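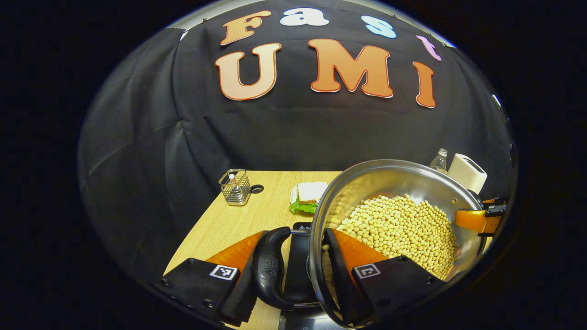 6월에 식탁 의자 방석과 검은 천 커튼을 한꺼번에 손보면서 핸디형 스팀다리미를 하나 샀다. Mistora에서 나온 소형 모델이고, 반년쯤 쓴 뒤에 적는 후기다. 옷보다 천을 펴는 데 더 많이 썼다. 커튼이나 배경천처럼 크고 무거운 천은 다리미판에 올리기가 번거롭고, 걸어 둔 채로 주름을 펴는 편이 훨씬 빠르다. 특히 검은 천은 접힌 자국이 빛을 받으면 그대로 드러난다. 사진처럼 검은 천을 느슨하게 늘어뜨리고 그 위에 주황색 "UMI" 같은 큰 글자를 올리면, 천이 굽은 대로 글자도 따라 내려간다. 부드럽게 처진 모양이 좋으면 그대로 두면 되고, 글자 줄을 똑바로 맞추고 싶으면 천부터 펴야 한다. 내가 이 제품을 산 이유도 대체로 그런 일 때문이었다.

구성품은 본체, 물통, 솔 달린 덮개, 계량컵이다. 장갑은 들어 있지 않다. 처음 며칠은 맨손으로 천 아래쪽을 잡고 당기다가 뜨거운 김에 손등을 데일 뻔해서 주방 장갑을 끼고 썼다. 나중에 Lunlow에서 파는 다림질용 장갑을 따로 샀는데, 얇아서 천을 잡기는 편하지만 오래 대고 있으면 열이 올라온다. 본체를 사는 사람은 장갑 값도 같이 생각해 두는 것이 좋다.

예열은 설명서에 32초라고 되어 있다. 재 보니 여름에는 거의 맞았고 요즘처럼 베란다 쪽이 추운 날에는 39초가 걸렸다. 표시등이 파란색으로 바뀌어도 바로 천에 대지 말고 한두 번 허공에 뿜어 주어야 한다. 첫 김에는 물방울이 섞여 나온다. 흰 면이나 마 소재는 마르면 자국이 남지 않지만 검은 폴리에스터에는 동그란 물 얼룩이 남았다. 젖은 수건으로 두드려 닦고 다시 말리니 없어졌다.

스팀 양은 두 단계다. 약한 쪽은 블라우스나 얇은 커튼에 맞고, 방석 커버나 두꺼운 암막천은 강한 쪽으로 해야 한다. 강한 쪽으로 쓰면 물통 하나로 8분을 쓴다. 셔츠 두어 벌이면 충분하지만 거실 커튼 한 폭을 위에서 아래까지 펴기에는 모자란다. 우리 집 커튼은 두 폭이고, 한 번에 끝내려면 중간에 물을 채우는 것을 감안해야 한다. 물통은 아래로 당기면 빠지고 입구가 넓어서 채우기는 쉽다. 다만 다시 끼울 때 딸깍 소리가 나지 않으면 덜 끼워진 것이니 확인해야 한다. 한 번은 덜 끼운 채로 들었다가 바닥에 물을 다 쏟았다.

무게는 물을 채우지 않으면 가볍게 느껴진다. 물을 가득 넣고 머리 위로 들면 이야기가 달라서, 커튼 윗부분을 하다 보면 팔이 꽤 아프다. 의자에 올라가서 어깨 높이로 쓰는 것이 낫고, 윗부분을 먼저 한 다음 물이 줄었을 때 아래를 하면 순서가 거꾸로라 힘이 더 든다. 나는 물을 절반만 넣고 위쪽부터 끝낸다. 손잡이 굵기는 손이 작은 사람에게는 조금 굵을 수 있다.

전원선 길이는 2미터다. 벽 콘센트에서 창문까지는 닿지만 창문 반대쪽 끝까지는 닿지 않는다. 소비전력이 높은 제품이라 얇은 멀티탭에 꽂는 것은 권하지 않는다. 선이 본체와 만나는 부분이 돌아가게 되어 있어 꼬임은 덜하다. 보관할 때 선을 본체에 바짝 감으면 그 부분이 꺾이니 느슨하게 감아서 벨크로로 묶어 둔다.

주름이 펴지는 정도는 천에 따라 차이가 컸다. 니트와 얇은 레이온은 김만 쐬어도 잘 펴진다. 울 코트는 주름보다 냄새를 빼는 데 쓸 만했다. 고깃집에 다녀온 다음 날 아침에 앞뒤로 쐬고 창가에 걸어 두면 저녁에는 거의 나지 않는다. 면 셔츠는 몸판은 괜찮고 깃과 소매 끝은 기대에 못 미친다. 각을 세우려면 일반 다리미가 필요하다. 전에 쓰던 Cokier 다리미를 버리지 않고 두었는데, 깃은 지금도 그것으로 한다. 마 소재 식탁보는 분무기로 물을 먼저 뿌리고 해도 접은 자국이 옅게 남았다.

커튼과 배경천은 만족스럽다. 포장에서 막 꺼낸 천은 네모나게 접힌 선이 깊어서 한 번으로는 안 되고, 한쪽을 잡아당기면서 위에서 아래로 천천히 내려온 뒤 식혔다가 한 번 더 해야 한다. 식기 전에 손을 대면 그 자리에 새 주름이 생긴다. 벨벳처럼 결이 있는 천은 뒷면에서 하는 것이 안전하다. 글자나 무늬를 접착제로 붙인 천이라면 붙이기 전에 다리는 편이 좋다. 나는 부직포 글자를 붙인 천에 그냥 김을 쐬었다가 모서리가 들떠서 다시 붙였다.

소음은 작은 드라이어를 약하게 튼 정도다. 버튼을 누르고 있어야 김이 나오는 방식이고, 두 번 연속으로 누르면 고정된다. 설명서에는 고정 기능이 맨 뒷장에 작게 적혀 있어서 한 달 동안 모르고 썼다. 커튼을 할 때는 이 기능이 없으면 손가락이 아프다. 8분이 지나면 저절로 꺼지므로 물을 보충한 뒤에는 전원을 다시 켜야 한다.

관리는 물을 비우는 것이 거의 전부다. 물을 남겨 두고 일주일쯤 지나면 처음 나오는 김에서 냄새가 난다. 수돗물을 써도 된다고 하지만 넉 달째에 분사구 둘레에 하얀 가루가 생겼다. 구연산을 탄 물을 넣고 욕실에서 다 뿜어낸 다음 맑은 물로 한 번 더 돌리니 깨끗해졌다. 그 뒤로는 정수기 물을 쓴다. 솔 덮개는 먼지가 많이 붙는데 검은 천에 쓰면 그 먼지가 도로 천에 묻는다. 쓰기 전에 테이프로 떼어 내면 된다.

같이 비교했던 제품은 Ra의 스탠드형이다. 물통이 크고 김이 세서 커튼만 생각하면 그쪽이 낫다. 대신 세워 둘 자리가 필요하고 값도 더 나간다. 우리 집은 다용도실이 좁아서 핸디형으로 정했다. 매일 셔츠를 입는 사람이면 스탠드형이나 일반 다리미를 권하고, 한 달에 몇 번 외투와 커튼을 손보는 정도면 이 제품으로 된다.

별점은 다섯 개 중 네 개. 하나는 장갑이 없는 것과 첫 김의 물방울 때문에 뺐다. 교체용 물통은 따로 파는지 판매처에 문의해 두었고 아직 답은 받지 못했다.

2020년 12월 18일 작성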